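Search this site Go
Noticeboard > Work and volunteering > Paid sessions

Wanted: people to sit at a table and handle things for Dumen

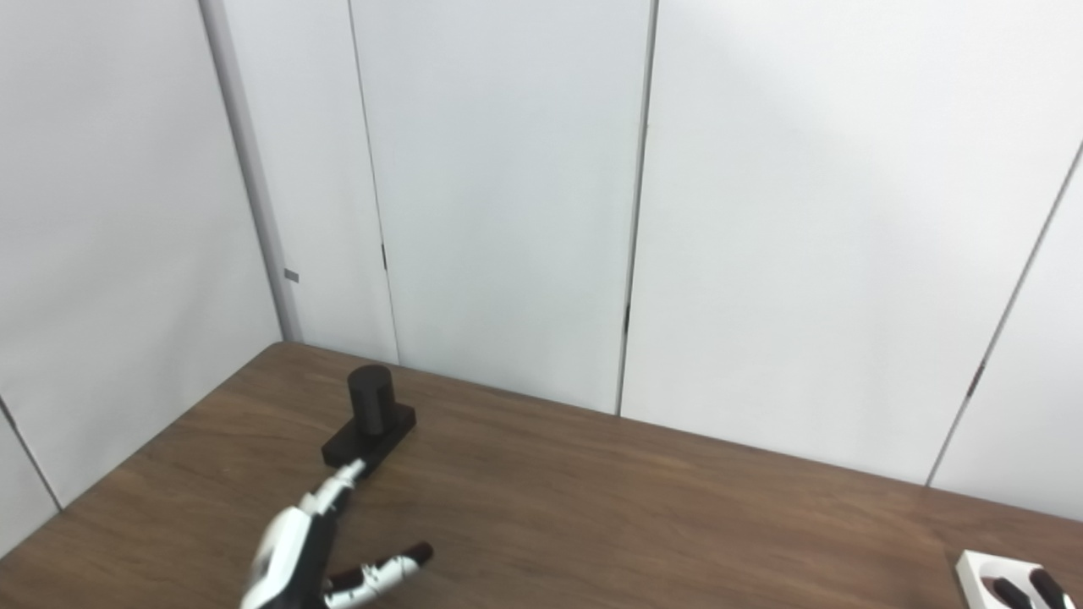

I'm looking for 32 people to come along to Drevov this September 2022 and spend a couple of hours at a plain brown table, picking up small objects, shifting them about and telling me what you think of them. I'm Florencia, and I run the sessions with Ulises Lucero (he does the tea and the timings, I do the talking!).

You don't need any experience. It's a quiet corner with white panels round it, so there's not much to distract you, and I'm after your first reactions: is it awkward to grip, does it tip, would you want it at home? Some of the things are dull, I'll admit, but people get surprisingly cross about a bad base.

Each session lasts 2 hours with a break. You'll get 96 pesos towards your fare and a 200 peso voucher. Left-handers very welcome, we had hardly any in June. You must be over 18 and happy sitting for a while.

To put your name down, leave a note for Florencia Benítez at the Drevov front desk with your phone number and whether mornings or afternoons suit you.

Recent notices
Barrientos: weekend shop help
Iltetti choir seeks altos
Room to let near Drevov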